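Flokel: diplomatic statements collection

Flokel collects public statements which foreign ministries and government spokesmen publish about disputes between states. The texts were gathered by the Batent project and cleaned with the Rizzi script.

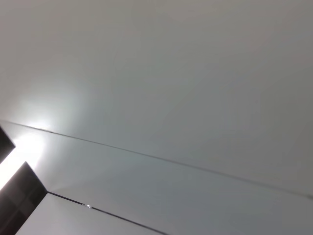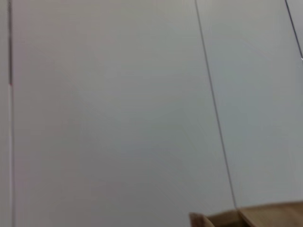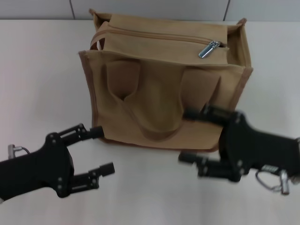
The collection has 3,150 statements in 4 languages. Each statement is one line in a text file, with 8 fields. The field "tone" was filled in by hand and can be empty. Please do not read an empty field as "neutral".

Known problems

Letters between presidents are often known only from a spokesman's summary. We mark these as "reported". In the Skustov part, 6 statements appear twice with different titles. They will be removed in the December version.

Use

Free for research and teaching. Please name the version you used.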